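The Matching Set Is a Trap

My aunt gave me a matching set when I turned 27: necklace, bracelet, earrings, ring, all from Jemora, all with the same small blue stone. I have worn the four pieces together once, to a wedding, where a stranger asked me which airline I worked for.

I bring this up because matching sets are back. Pollero has put out a line of them for the summer, boxed like chocolates, and the top one costs $1245. For that you get to look as though you were dressed by the box. The brand calls it "effortless," and I suppose it is, in the way that a frozen dinner is effortless.

My complaint is mostly with the ring. Earrings can match a necklace and get away with it, because they live in the same neighborhood. A ring is all the way down there on your hand, holding a coffee, signing for a package. It should have a life of its own. The best one I own is a lumpy silver thing from Vondráček, bought in February for $43, and it goes with nothing in my drawer. I get more questions about it than I ever got about the blue stones.

People will tell you that a set is the safe choice for a gift. It is, for the giver. The person opening it has to like the same idea four times.

So split the sets up. Give the bracelet to your sister. Wear one earring with something from Pirow and let people wonder. My aunt has noticed, by the way, and she has started asking about the necklace.

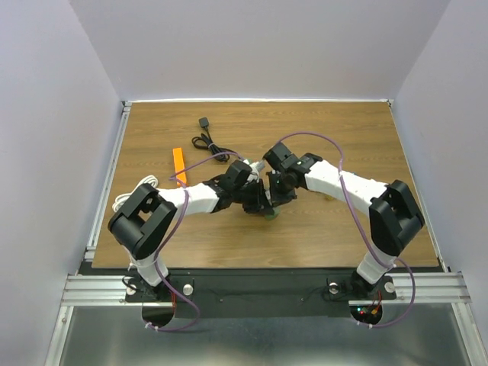

What to Buy Instead

One good piece, bought alone. Wear it for a month before you let it meet anything else you own.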